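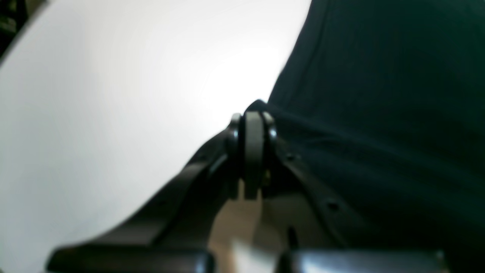 ¿Cada cuánto hay que descalcificar una cafetera de goteo?

Cada tres meses si el agua es dura y cada seis si es blanda. Con un uso muy intenso, de varias jarras al día, conviene hacerlo una vez al mes.

Qué se necesita

Ácido cítrico en polvo, de grado alimentario
1.000 ml de agua del grifo para la mezcla
Agua limpia para dos aclarados
Un filtro de papel nuevo
Un paño y un cepillo pequeño

El vinagre también disuelve la cal, pero deja olor en las gomas y obliga a aclarar más veces. Si el manual de la máquina lo desaconseja, no lo use.

Preparar la mezcla

Disuelva dos cucharadas soperas rasas de ácido cítrico en el litro de agua. Remueva hasta que no queden cristales en el fondo. El agua debe estar fría o templada. No mezcle el ácido con lejía ni con otro producto de limpieza.

Descalcificar

1. Vacíe la jarra, tire el café usado y retire el filtro de agua del depósito, si lo lleva.
2. Ponga un filtro de papel limpio en el portafiltro. Ahí se quedarán las escamas de cal que se suelten.
3. Llene el depósito con la mezcla y encienda la máquina.
4. Cuando haya pasado la mitad, apáguela y espere veinte minutos.
5. Enciéndala otra vez y deje que termine.
6. Tire el líquido y el filtro de papel.

En los modelos con programa propio, como la Jerex de jarra térmica, mantenga pulsado el botón de encendido 3 segundos y la máquina hará las pausas sola. En la Botberg antigua hay que apagar y encender a mano.

Aclarar

Pase un depósito completo de agua limpia, tírela y repita. Pruebe un poco de la segunda jarra cuando se enfríe: si sabe ácida, haga un tercer aclarado. Vuelva a colocar el filtro de agua al final.

La jarra y la placa

La jarra de vidrio se lava con agua caliente y jabón. Para el cerco marrón del fondo, deje bicarbonato con un dedo de agua durante la noche. La placa se limpia en frío, con la máquina desenchufada y un paño apenas húmedo.

Si sigue saliendo despacio

Repita el proceso con mezcla nueva. Revise también los orificios por donde cae el agua sobre el café y páseles el cepillo. Una molienda demasiado fina da el mismo síntoma, así que pruebe una jarra solo con agua antes de buscar más averías.

Texto: Jomar Mercado. Revisado en noviembre.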